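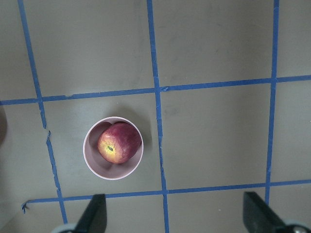
How long can you leave painter's tape on a tabletop before it gets hard to peel off?

A couple of weeks is usually fine indoors if the table stays out of direct sun. Peel it back slowly and low to the surface, and if any glue stays behind, a little cooking oil on a rag will lift it.

The Taped Table: pictures from our Friday still life group

Hi and welcome to the gallery! We're a small drawing group in Havov and we meet Friday evenings in the back of the Hoekstra building, up the stairs and past the bikes. All through September we've been drawing things on a table marked out in blue tape, and I promised I'd get the pictures up before everyone forgot which week was which. I had 629 photos on my phone when I sat down to sort them (I take far too many of the same thing), so what you get is my favorites, plus whatever notes I could read in my sketchbook.

The idea came from Remedios Segura, who taught us all last year and still drops in when she can. A plain table is surprisingly hard to draw. You've got a big flat shape with nothing on it to tell you how far back it goes, and everything you put down seems to float or slide off toward your lap. Put a grid on it and suddenly you have lines to measure against. It doesn't have to be a good grid, either. Ours leans and wobbles, and I've come to like it that way.

Apple in a cup
A red apple in a round, pale pink-white plastic cup, over toward the left, with the blue lines running past it. I wanted everybody to start with something that had a circle in it, so we could all suffer through ellipses together.

The gray
I love this tabletop! It's a cool matte gray with a tiny bit of a satin look, and if you paint it straight out of the tube it looks dead. Look at the lighter patches and the smudges and let some of that into your wash. Bonifacio used a watered-down blue with a touch of brown and it was just right.

Torn tape
My favorite bit of the whole table is on the left-hand strip, level with the cup, where there's a break and a little jagged end sticks out. Half the group left it out of their drawings and I made them put it back in (sorry, everyone).

The wrinkle
There's also a small rumpled spot right beside where two of the strips cross. Good practice for a sharp pencil. I drew it much too big the first time and it looked like a leaf had landed there.

Strips that lean
The outer strips tip in toward the middle as they come closer and the middle one runs nearly straight. Draw the straight one first and hang everything else off it. I did it the other way around and ended up with a table shaped like a kite.

Bonifacio's charcoal
Bonifacio Vidal works big and fast and gets charcoal on everything, including the door handle. He put the tape in last, as flat strips, and left the apple almost black. I'd never have thought of that, and I keep going back to look at it.

Remedios and the viewfinder
She cuts these out of old cereal boxes and hands them around. Hold it up, close one eye, move it until you like what's inside, then don't move! Moving is where it all goes wrong.

My own page, week 3
Colored pencil on cheap paper. The cup came out more pink than it should be, because I only had the one pink with me and got carried away. I do like the shadow side of the apple, though, where I went over the red with dark green and it went nice and deep.

Same setup, just shapes
A quick one. We gave ourselves 5 minutes and weren't allowed any outlines at all, only blocks of tone. Some of these are better than the long drawings and I'm trying not to be annoyed about that.

Drying on the windowsill
The watercolors, lined up after the session. The paper with the rippled edge is mine. I never stretch it and I always say I will.

A few things people asked me afterward. The tape is ordinary blue painter's tape, nothing fancy, and you can get by with less than you'd think. Leave the squares fairly big. We tried a tight grid once and it was like drawing a tiled bathroom, with everybody counting lines and no one looking at the fruit. And pick a tape color that isn't in your object. Blue with a red apple is lovely, but I wouldn't do it again with plums.

We'll keep the grid going a little longer and then I'd like to try it with kitchen things, maybe a colander, or a glass jug if Remedios will lend us hers. If you want to come along, bring paper and something to draw with. There are spare boards in the tall cupboard, and the kettle works if you hold the switch down. Stairs are steep, so shout up if you need a hand with your bag.

If one of the drawings is yours and you'd like a bigger copy, or you'd rather I took it down, leave me a note in the biscuit tin and I'll sort it out before the next Friday.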